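Print this page | E-mail this page
Search this site Enter keywords Go

Bedon Neighborhood Kitchen: Progress Report to the Giannakopoulos Fund
Reporting period: second half of the grant
Prepared by Samah Bouazza, program lead

Summary

The kitchen opened to members in July, later than the plan said. The delay came from the grease trap, which had to be moved to the other side of the back wall before the county would sign the permit. Since opening we have run evening cooking classes, a Thursday lunch, and shared kitchen hours for people who sell food from home. Spending is within the budget except for one line, explained below.

Classes

The grant agreement called for 80 class places. We filled all of them and kept a waiting list. Serpil Avcı teaches the bread and flatbread course, and Ronaldo Mendonça teaches beans, rice and stews. Both courses were planned for six evenings. Bread ran a week over when the proofing cabinet failed and the dough for one class had to be thrown out. Those students came back the next week at no charge.

Attendance dropped in the fourth week of both courses. We called the people who had stopped coming. Most said the 5:30 p.m. start was too early for anyone coming off a day shift on the Plimance side of the river. The next round will start at 6:30 p.m. The building closes at 9, so cleanup will be tighter.

The knife skills evening did not work as a single session. Students had very different levels and the advanced ones stood around. We will offer it as two short sessions next time.

Thursday lunch

Lunch is open to anyone and costs what people can pay. We set 50 seats and have had to turn people away on two Thursdays. Soup and bread is the cheapest menu and also the most popular. The pay box covers the cost of ingredients in a normal week. It did not cover them in the two weeks when we served chicken.

We had hoped that lunch guests would sign up for classes. Few have. Guests tell us they come for the meal and the company, and we no longer plan to report lunch as a way of recruiting students.

Shared kitchen hours

Žydrūnas Vītola keeps the booking calendar and checks food handler cards. Six home producers now use the kitchen on a regular basis, making pickles, tamales, granola and one line of hot sauce. Early mornings are full. Afternoons are mostly unused, and we have lowered the hourly fee for those slots.

There were complaints about storage. Producers were leaving ingredients on the dry shelves without labels, and a bag of flour was used by the wrong person. Each producer now has a marked shelf and a key to one cold locker.

Equipment

The Gisine mixer was delivered and works as it should. The convection oven was bought used and needed a new door gasket. Repairs and the moved grease trap put the equipment line over budget, and we covered the difference from the class materials line with the fund's written approval.

Small wares are still short. We have plenty of sheet pans and stock pots but few mixing bowls, and classes have been sharing. A set of plain white bowls is first on the list for the remaining money, followed by scales and bench scrapers.
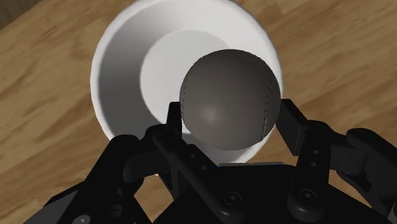
A white bowl on a wooden tabletop.

Remaining work

Luzius Kuster is rewriting the safety sheet so that it fits on one page and can be posted by the hand sink. It will be translated before the next round of classes. The exhaust hood is due for its inspection and the contractor has been booked.

We also owe the fund a survey of students. The form went out on paper with 100 copies printed, and returns have been slow. We will bring a stack to the last evening of each course and ask people to fill it in before they eat.

We are not asking for more money in this period. We do ask to carry the unspent part of the outreach line forward and use it for printing and translation. A line-by-line statement of spending is attached to the mailed copy of this report.

Print this page | E-mail this page

Comments (3)

Marcy T.
Glad the start time is changing. I had to drop the stew class because I couldn't get there from work. Will people who dropped out get first pick?

backburner
You should put the afternoon rates on the front page. I rent a kitchen clear across town and didn't know you had open hours.

Del
Took the bread class. Good teacher, and the extra week was fine by me. Please do get more bowls, we had one between three of us. Also the parking lot light by the back door is still out.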